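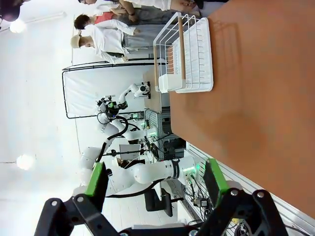
White dish rack, wooden handles, big orange-brown table.

January 14, 2018

So the Claltholm winter market weekend is over and my feet are only now forgiving me. I went both days this year (I know, I know) and I'd do it again tomorrow if they'd let me.

We got in Friday night just after the lights came on along the main street. Every store stays open late for the opening, and most of them put something hot by the door. The candle place had cider, the bookstore had a very strong ginger thing in paper cups, and Kuroda was handing out little squares of sponge cake until they ran out, which they did right in front of me. I got the last crumbly corner. Still good!

Saturday was my real shopping day. There's a punch card this year — you get a stamp for every store you buy from, and 20 stamps puts you in the drawing for dinner at Oma. I made it to 14 and then my sister pointed out that I was buying individual postcards to get stamps, so we stopped for soup.

Things I came home with: a pair of gray mittens from Raelene Halliday's table in the old fire hall, two jars of plum butter, a linen dish towel with pears on it, and a teapot by Akihiko Takeda that I carried around in my scarf all afternoon like a baby. He only brought a few pieces, so if you see him at the summer market in August, go early. I walked past that teapot three times before I gave in.

The lantern walk started at six from the bridge. Gemma Kettle led it again with her accordion, and the sign at the end said 111 lanterns went out, mostly carried by kids who wanted to run. It was cold enough that my phone quit, so you'll have to take my word for how pretty the river looked.

My one complaint is parking. The lot behind the library was full by ten and the shuttle from the school only came every half hour. Take the early one or plan on walking. The walk is fine if you have real boots, and I did not have real boots.

Sunday was slow and sleepy, pancakes at the grange and one last lap of the stores for the markdowns. Half off all the wreaths! I now own a wreath in the middle of January and it's going on the door anyway.

If you went too, tell me what you bought, and whether anybody you know won that dinner.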